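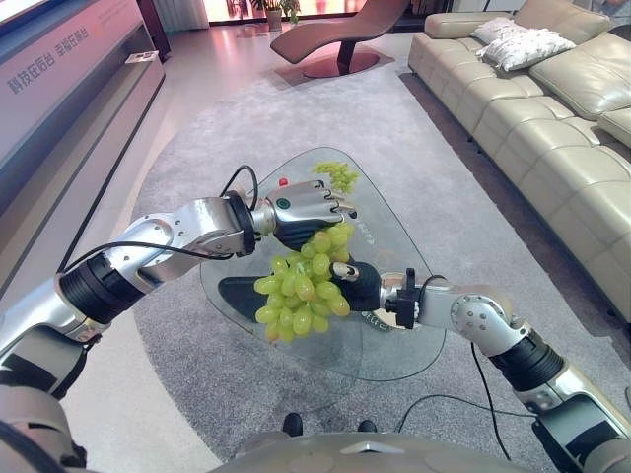 Unit 4: Teaching a pick-and-place task by teleoperation
Notes by Tianyou Jin, 8 December 2024

The operator wears the gloves and moves; the robot copies. Each run is saved as one episode with the joint angles and the head camera video. The Prosside set used in this course has 2,903 episodes, of which 2,628 passed review.

Start every episode with both arms at rest. Reach for the fruit at a steady speed. If you stop to think, the policy learns the stop.

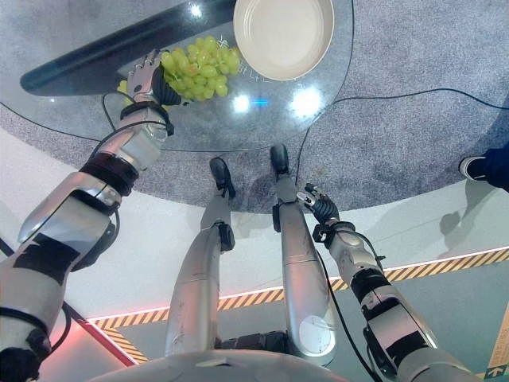 Fig. 2. Left hand holding the grapes, right arm down.

Pick one arm before you begin and stay with it for the whole episode. Label the episode "left" or "right" in the log. Mixed labels were the main cause of rejected runs in September.

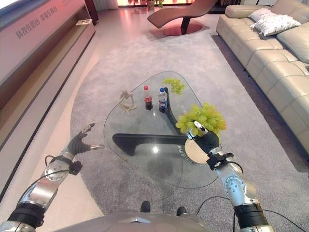
Grip height matters more than grip force for soft fruit. Most students come in from the top and close on the stem. Compare the right hand on the grapes, which has them from below, with the open left hand. Record both kinds of grip, and leave other items such as the soda bottles on the table.

Reading for next week: Trirgate manual, section 4.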